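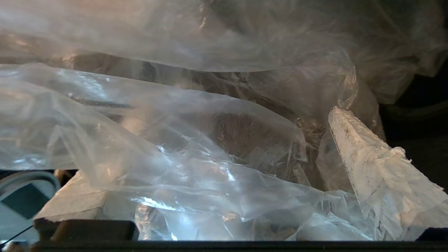
Lámina transparente de protección Flotent

Envoltura y cubrición temporal de piezas, muebles y superficies

Ficha de producto

Presentación

La lámina Flotent es un film plástico transparente, flexible y de bajo gramaje, destinado a la protección temporal de objetos y superficies durante su almacenamiento, traslado o permanencia en zonas de trabajo. Se suministra en rollo y se corta a la medida requerida por el usuario. Forma parte del catálogo de material de embalaje de Tetolo, junto con los cartones de separación, las mantas acolchadas y los papeles de relleno.

El producto se dirige a talleres, archivos, almacenes, centros docentes y empresas de mudanzas que precisan cubrir piezas de forma irregular sin perder de vista su contenido. Su caída permite colocarlo en una o varias capas, plegarlo sobre sí mismo y ajustarlo al contorno del objeto sin necesidad de herramientas especiales.

Características generales

Aspecto: transparente, con ligera tonalidad lechosa cuando se superponen varias capas.
Acabado: brillante por ambas caras.
Comportamiento al plegado: forma arrugas y pliegues que permanecen marcados tras el uso. Este efecto no constituye defecto ni afecta a la función de cubrición.
Corte: con tijera o cúter de hoja recta.
Fijación: cinta adhesiva de embalaje, cordel o peso propio de la lámina en los casos de simple cubrición.
Presentación: rollo sobre mandril de cartón, con funda exterior.

Formatos disponibles

Flotent Ligera. Rollo de 2 metros de ancho. Indicada para cubrir mesas, estanterías y piezas de mobiliario frente al polvo.

Flotent Media. Rollo de 3 metros de ancho. Indicada para envolver objetos voluminosos y para la separación de piezas dentro de una misma caja.

Flotent Archivo. Lámina cortada en hojas sueltas. Indicada para depósitos, colecciones de estudio y salas de reserva en las que se requiere cubrir piezas de forma individual. Se sirve únicamente bajo pedido.

Los rollos no son intercambiables entre soportes de distinto ancho. El soporte mural Fraser admite el formato Ligera; el soporte de pie Iseo admite los formatos Ligera y Media. Ambos soportes se facturan por separado.

Aplicaciones recomendadas

Protección frente al polvo. La lámina se extiende sobre la pieza dejando que caiga libremente por los laterales. En estancias con corrientes de aire conviene sujetar el borde inferior con cinta, que se aplicará siempre sobre el propio plástico y nunca sobre la superficie protegida.

Envoltura de piezas de superficie rugosa. En objetos de yeso, escayola, papel maché o materiales que desprendan partículas, la lámina retiene el material suelto e impide que se disperse por la caja o por el estante. Debe interponerse previamente un papel de seda sin ácido si la superficie es frágil. Las aristas vivas y los salientes ásperos pueden enganchar el film y deshilacharlo; en esas zonas se recomienda añadir un refuerzo de cartón o una segunda capa.

Separación de capas. Dentro de un mismo embalaje, la lámina puede emplearse entre piezas de distinto material o color para evitar el contacto directo. La transparencia facilita la identificación del contenido sin necesidad de desembalar, si bien la superposición de pliegues reduce la nitidez. Cuando se utilicen varias capas, deberá colocarse una etiqueta en el exterior del bulto.

Cubrición durante obras y reformas. El formato Media permite cubrir superficies amplias en trabajos de pintura o lijado. No debe utilizarse como cubierta de suelos transitables, por riesgo de deslizamiento.

Usos no admitidos

La lámina Flotent no está destinada al contacto con alimentos. Tampoco debe emplearse en exteriores de manera permanente, en proximidad de focos de calor, lámparas encendidas o estufas, ni como elemento de sujeción de cargas. No ofrece amortiguación frente a golpes y no sustituye al relleno interior de la caja.

Queda excluido su uso como envoltorio hermético de piezas húmedas o recién pintadas. El material debe encontrarse completamente seco antes de su envoltura, a fin de evitar condensaciones.

Instrucciones de empleo

Desenrollar la cantidad necesaria sobre una superficie limpia y despejada. Cortar con un margen suficiente para que los bordes se solapen.

Colocar la pieza en el centro de la lámina y llevar los extremos hacia la parte superior. En piezas alargadas se comenzará por el extremo más estrecho y se avanzará hacia el más ancho, sin tensar el plástico.

Plegar el sobrante hacia el interior. Los pliegues deben quedar sueltos en las zonas salientes.

Fijar con cinta y doblar la punta de esta sobre sí misma, de modo que pueda retirarse sin cortar el film.

Para desembalar, se abrirá la lámina sobre una bandeja o mesa protegida y se recogerán los fragmentos que hayan podido desprenderse. No se sacudirá el plástico en el interior de la sala.

Conservación y reutilización

Los rollos deben almacenarse en posición horizontal, en su funda y al abrigo de la luz solar directa. Una vez abiertos, se recomienda sujetar el extremo libre para evitar que se adhiera al resto del rollo.

La lámina usada puede reutilizarse en tareas de simple cubrición siempre que no presente cortes, desgarros o bordes deshilachados. Para envolver piezas delicadas se empleará material nuevo. El plástico que haya estado en contacto con yeso, polvo de lijado u otros residuos se destinará a la fracción que determine la normativa municipal, y no volverá a guardarse junto con los rollos limpios.

Seguridad

Mantener fuera del alcance de los niños. Riesgo de asfixia. No cubrir con la lámina aparatos en funcionamiento ni obstruir rejillas de ventilación. El material es combustible.

Condiciones de suministro

Los pedidos de los formatos Ligera y Media se preparan en un plazo de hasta 7 días laborables desde la confirmación. El formato Archivo requiere consulta previa de disponibilidad. Durante el mes de noviembre, con motivo del inventario anual, no se tramitan devoluciones; las solicitudes recibidas en ese periodo se atienden al término del mismo.

Las instituciones con cuenta abierta en Tetolo podrán agrupar pedidos de varios departamentos en una única entrega, indicando en cada línea el centro de destino. Para consumos anuales superiores a 4000 metros se aplicará la tarifa de suministro continuado, que incluye la cesión de un soporte Iseo mientras se mantenga vigente el acuerdo.

No se admitirán devoluciones de rollos sin funda, cortados o con señales de uso. Las incidencias de transporte deberán anotarse en el albarán en el momento de la recepción.

Muestras y consultas técnicas

El servicio de embalaje facilita muestras de cada formato a los centros que lo soliciten por escrito. En la solicitud se hará constar el tipo de pieza que se desea proteger, sus dimensiones y las condiciones de la sala o depósito.

Responsable de producto: Benedicta Arthur, Área de Embalaje y Conservación, Tetolo.

Productos relacionados

Soporte mural Fraser
Soporte de pie Iseo
Papel de seda sin ácido, en hojas
Cartón de refuerzo para aristas
Cinta de embalaje transparente
Etiquetas exteriores para bultos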